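Startseite » Ausrüstung » Greifen & Aufzeichnen » Handgreifer Fisisa, Zweifinger, mit Wabenpolster

Fisisa Handgreifer — Einzelgerät, Paar oder Leihset

Artikelgruppe: Handgeführte Greifer
Lieferumfang: Greifer, Ladekabel, 2 Sätze Fingerpolster, Transporttasche
Preis Einzelgerät: 759 Euro
Lieferzeit: auf Anfrage
Stand der Seite: 30. Mai 2021

Text und Beratung: Sekar Tuhumury

So, jetzt hat der Fisisa endlich seine eigene Seite. Bisher stand er bei uns nur als Zeile in der Preisliste, und ich habe dieselben Fragen immer wieder per Mail beantwortet (gern übrigens, aber irgendwann tippt man sich die Finger wund). Ich schreibe das hier so auf, wie ich es auch am Telefon erzählen würde. Wer nur die Eckdaten braucht, findet sie ganz unten.

Der Fisisa ist ein Greifer, den ein Mensch in der Hand führt. Man macht damit die Handgriffe vor, die später ein Roboterarm übernehmen soll, und zeichnet sie auf. Zwei Finger, gepolstert, ein Gehäuse, das man auch nach einer Stunde noch halten mag. Ich selbst habe große Hände und komme gut zurecht, meine Kollegin mit deutlich kleineren auch, die nimmt allerdings lieber die Handschlaufe dazu.

Wie viele Geräte brauche ich eigentlich?

Das ist die Frage, die am Anfang fast jeder Anfrage steht, und meine Gegenfrage ist immer dieselbe: Arbeiten Sie mit einer Hand oder mit zweien? Wer kleine Teile umsortiert oder Becher von links nach rechts stellt, kommt mit einem Gerät prima hin. Sobald etwas festgehalten und gleichzeitig etwas anderes bewegt werden muss — Deckel aufschrauben, Beutel öffnen, Stoff falten — brauchen Sie zwei. Und dann bitte wirklich gleich zwei bestellen! Wir hatten im März einen Kunden, der das zweite nachgekauft hat, und am Ende war das erste schon so eingefahren, dass sich die beiden in der Hand unterschiedlich anfühlten. Kein Drama, aber die Leute haben es gemerkt und ständig getauscht.

Rechnen Sie pro Person, die gleichzeitig aufnimmt, und nicht pro Person im Team. Bei Berrada, mit denen wir viel zusammenarbeiten, teilen sich 5 Leute zwei Paare und wechseln sich ab. Das klappt gut, weil nach einem Durchgang sowieso jemand am Rechner sitzen und nachsehen muss, was dabei herausgekommen ist. Ein eigenes Paar für jeden klingt nett, liegt aber die halbe Zeit in der Tasche.

Wo stelle ich das alles auf?

Einen eigenen Laborraum brauchen Sie nicht. Ich sage das so deutlich, weil ich schon Budgetpläne gesehen habe, in denen der Umbau teurer war als die ganze Ausrüstung. Ein Tisch, Strom in der Nähe, ordentliches Licht. Und etwas Platz zum Stehen, denn im Sitzen kommt man mit dem Ellbogen überall an.

Ich mag ja normale Büros am liebsten. Man bekommt Hintergründe, die nicht nach Versuchsaufbau aussehen, die Technik ist schnell weggeräumt, und die Kolleginnen und Kollegen können nebenan weiterarbeiten. Bei den Kopfgeräten sollten Sie vorher einmal ausprobieren, wer sie wie lange trägt. Manche vergessen nach kurzer Zeit, dass sie etwas aufhaben, andere wollen spätestens nach der Mittagspause nicht mehr. Planen Sie das bei der Stückzahl ein, vor allem bei den Bändern, die gehen durch viele Hände (und über viele Köpfe). 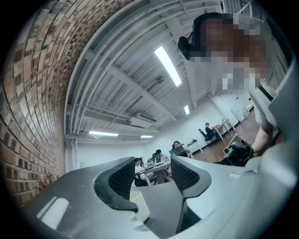
Handgreifer und Kopfband im Bürobetrieb, hinten wird an den Laptops gearbeitet.

Beim Licht werde ich kurz pingelig. Leuchtstoffröhren sind völlig in Ordnung, solange sie nicht flackern. Machen Sie vor der ersten richtigen Sitzung eine Probeaufnahme und schauen Sie sie auf einem großen Bildschirm an, nicht auf dem Handy. Wenn Streifen durchs Bild laufen, liegt es meistens an der Belichtungszeit, und die lässt sich einstellen. Neue Lampen habe ich deswegen noch niemandem verkauft, und wir führen auch gar keine.

Die Polster

Ich gebe zu, die Polster sind mein Lieblingsteil. Schwarzes Wabengeflecht auf der Innenseite der Finger, nachgiebig genug, dass man leichte Sachen anfassen kann, ohne sie gleich einzudrücken. Becher, kleine Dosen, Obst, Verpackungen, das geht alles wunderbar. Bei glatten und schweren Dingen (volle Glasflaschen, Werkzeug aus Metall) wird es schwieriger, da würde ich vorher testen. Schicken Sie mir gern eine Liste Ihrer Gegenstände, ich probiere das in unserer Werkstatt aus, soweit ich die Sachen auftreiben kann.

Polster sind Verschleißteile. Das steht in jeder Anleitung und wird trotzdem in jedem zweiten Budget vergessen! Bei täglicher Nutzung wechsle ich sie, sobald die Waben an den Kanten nicht mehr zurückfedern. Ein Satz ist in 7 Minuten getauscht, beim ersten Mal dauert es länger. Zwei Sätze liegen bei, den dritten würde ich gleich mitbestellen, sonst zahlen Sie später nur noch einmal Versand für ein Päckchen, das fast nichts wiegt.

Was kostet das insgesamt?

Ein einzelner Fisisa liegt bei 759 Euro. Das Paar bieten wir zum doppelten Preis an, dafür legen wir einen zusätzlichen Satz Polster und die größere Tasche dazu. Kopfband und Halterung stehen auf einer eigenen Seite, weil es da verschiedene Ausführungen gibt und ich die nicht alle hier hineinquetschen wollte.

Was in der Rechnung gern fehlt:

Speicherplatz. Aufnahmen werden groß, und niemand löscht freiwillig etwas. Fragen Sie Ihre IT, bevor Sie bestellen.

Arbeitszeit. Der größte Posten überhaupt. Jemand muss die Gegenstände bereitlegen, jemand nimmt auf, jemand sichtet. Das kann dieselbe Person sein, aber dann eben nacheinander.

Gegenstände. Klingt albern, läppert sich aber. Wenn Sie Becher greifen lassen wollen, brauchen Sie verschiedene Becher, und zwar mehr, als in der Teeküche stehen.

Ersatzkabel. Bitte. Eins geht immer verloren.

Einwilligungen. Wer in offenen Büros aufnimmt, hat andere Leute im Bild. Klären Sie früh, wer zustimmt und ob Gesichter unkenntlich gemacht werden. Das kostet vor allem Nerven, wenn man es zu spät anfängt.

Leihen oder kaufen?

Beides geht. Das Leihset heißt bei uns Stitedum und enthält 2 Greifer samt Zubehör. Für eine Machbarkeitsstudie oder einen ersten Versuch würde ich immer leihen, gerade wenn noch nicht klar ist, ob die Aufgabe überhaupt zu zwei Fingern passt. Wer danach kauft, bekommt die Miete des ersten Monats angerechnet. Wer schon weiß, dass das Projekt länger läuft, kauft besser sofort, denn ab dem zweiten Monat wird das Leihen unvernünftig (für Sie, für uns natürlich nicht, aber so wollen wir kein Geld verdienen).

Kleiner Hinweis für Hochschulen und öffentliche Einrichtungen: Ich schreibe Ihnen das Angebot gern so, dass Geräte und Verschleißteile getrennt aufgeführt sind. Viele müssen das aus verschiedenen Töpfen bezahlen, und hinterher auseinanderdröseln macht keinen Spaß.

Was mir am Fisisa nicht gefällt

Gehört für mich auf so eine Seite. Die Tasche für das Einzelgerät ist zu knapp, mit Ladekabel bekommt man den Reißverschluss nur mit gutem Zureden zu. Auf dem matten Gehäuse sieht man Fingerabdrücke, wenn die Sonne daraufscheint, ein feuchtes Tuch hilft. Und die Anleitung ist bisher nur auf Englisch da — die deutsche Fassung habe ich angefangen, sie liegt halb fertig auf meinem Schreibtisch. Wer sie als Entwurf haben möchte, schreibt mir.

Vorführung

Ansehen und in die Hand nehmen können Sie alles bei uns im Stasimholm, nach Absprache. Bringen Sie ruhig eigene Gegenstände mit, das ist viel aufschlussreicher als unsere Vorführkiste. Ich komme auch vorbei, wenn Sie ein Paar oder mehr planen und die Anfahrt halbwegs machbar ist.

Eckdaten auf einen Blick

Bauart: handgeführter Greifer, zwei Finger
Polster: Wabengeflecht, schwarz, wechselbar
Gehäuse: grau, matt
Erhältlich als: Einzelgerät, Paar, Leihset Stitedum
Passendes Zubehör: Kopfband, Schulterriemen, Handschlaufe, Polstersatz
Anleitung: Englisch (Deutsch in Arbeit)

Anfrage senden | Angebot als PDF anfordern | Zurück zur Übersicht Handgeführte Greifer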